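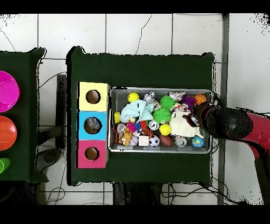 OK so people keep emailing the same questions about the open day at the Dirkeck lab, so I'm putting the answers in one place. Read this first, then write to me if it isn't covered. The main demo is the picking one: arm goes into the wire tray, takes hold of a toy, drops it in one of the three boxes with the round holes (yellow, blue, pink). Tennis ball, spiky balls, teddy bear, soccer ball, all jumbled in together, and the black gripper has to find a way in from the side. It runs most of the afternoon.

Home Open Day Getting Here FAQ Contact
5 min read

When is it?

October 20, 2020. Doors at 2, last group goes in at 5. If you turn up after that you can look through the window but that's it.

Where?

Plillcombe building, ground floor, side entrance. Not the front, the front is locked. Follow the paper signs. If you hit the bike racks you went too far.

Do I need a ticket?

Yes. Free, but you need one. Groups are capped at 17 and we can't stretch it this year. Print it or show it on your phone, either is fine.

Mine says group B, my friend's says group D. Can we swap?

Sort it out between yourselves and tell the door. We don't need an email about it.

Do I have to wear a mask?

Yes, the whole time, indoors and in line outside. Little ones under 2 excepted. Spares at the door but please bring your own.

What will I see?

Three stops.

1. The toy picking demo. Hae-won Maeng runs it and will talk while the arm works.
2. Jin, our small wheeled robot, doing laps of the hallway. Stay behind the tape.
3. The software desk, where Gil-soo Ma shows what the arm "thinks" it's looking at on a big screen. Kids tend to drift off at this one, adults stay too long.

How long does it take?

Plan on 70 minutes for all three. You can skip a stop, just tell your group leader so we're not hunting for you.

Why toys?

They're a pain, thats why. A ball rolls. A plush squashes. A can is hard and smooth. Boxes off a shelf are easy by comparision, and the team wanted something with a bit of everything. Also they're cheap and you can wash most of them.

Is somebody driving it with a joystick?

Not in the main demo. Hae-won presses start and stays near the stop button. There's a short slot at the end of each session where she moves it by hand controls so you can see the difference. Ask if she forgets.

How good is it?

Depends on the toy. The team has logged nearly 1,000 picks since summer. Hard balls go well. Fluffy things go badly, they fold up in the fingers or bring a neighbor along. Expect some drops. When it drops one it just tries again, so please don't reach in to help.

Does it know which box to use?

For the open day the rule is simple: it gets told a box before each pick. Sorting by type is being worked on and we hope to show that in December, no promises.

Can my kid pick the toy?

Yes! One pick per kid, time allowing. They call out a toy, Gil-soo types it in, arm goes for it. If it grabs the wrong one they get another go.

Can we touch the arm?

No. Not when it's running, not when it's off. There's a spare gripper finger at the software desk you can handle, we wipe it down between groups.

Is it safe to stand near?

Yes, behind the line. Arm runs slow for visitors. Watch your feet by the tables though, there are cables on the tile floor and we can't tape every one of them.

Is it loud?

Not really. Some clicking and a whir. Jin beeps when it turns, which a few people found annoying last year. Quiet group is group A, we switch the beeping off for that one.

Wheelchairs and strollers?

Wheelchairs fine, all one level, and we'll bring you round to the side with the clearest floor. Strollers stay in the lobby, sorry, no space.

Photos?

Go ahead. No flash at the picking demo, it confuses the camera and then everyone waits while Hae-won restarts it. Ask before putting other people's kids online.

Food?

None inside. Furholm coffee cart in the parking lot until 4, cash only last I heard.

Parking?

Lot behind Plillcombe. Fills up fast. Street parking on the hill is free after 3.

Will you take old toys?

Thanks but no, shelves are full. Exception: if you've got something really odd shaped and smaller than a grapefruit, email Gil-soo a picture first.

School groups?

Not on the open day. Separate visits, mornings only, use the contact page and put the grade level in the subject line.

What if it gets canceled?

Ticket holders get an email by 9 that morning. Check your spam folder too, ours land there a lot.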